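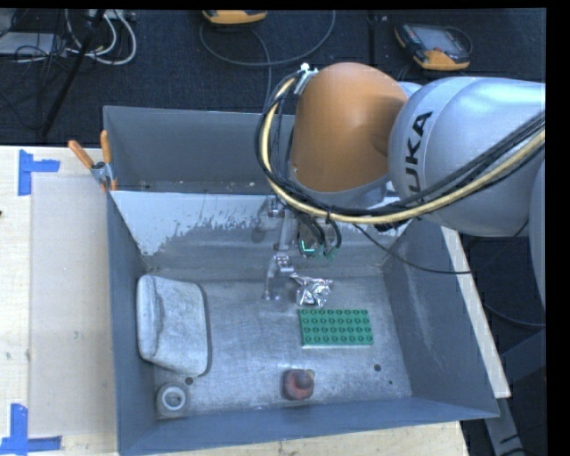 From: Jarrah Gilchrist
To: Murnura parts-and-storage list
Date: 11/06/2024
Subject: Re: coating coming off gray metal bins

Geum-ok Jeon wrote:

> Has anyone repainted one of the big open-top metal bins, the kind
> with the tall back and the low front? The coating on the sloping
> part at the rear has worn through to dark metal along the lower
> edge. I have the touch-up paint from Pladbridge but don't want to
> waste it if it won't hold. Also, do you line the floor?

I did three of them in May. The touch-up paint held on the sloping part. Sand the ragged edge back until you can't feel a step with your thumb, wipe it down, and let the first coat sit for 22 hours before the second. I left the floor bare - paint there scuffs off in a week, and bare metal is easier to sweep.

Scratches on the side walls I would leave alone unless they catch a fingernail.

I don't line mine. A liner bunches up at the back and small things end up under it. Foil is the worst for that. I keep flat pieces like toy building-brick plates near the low front wall, where they are easy to pick up, and put crumpled stuff farther back.

If the bin sits on a wood tabletop, put felt under the corners. Grandach sells it in packs of 12, part 803.

I have half a can of primer left if you want it.

Jarrah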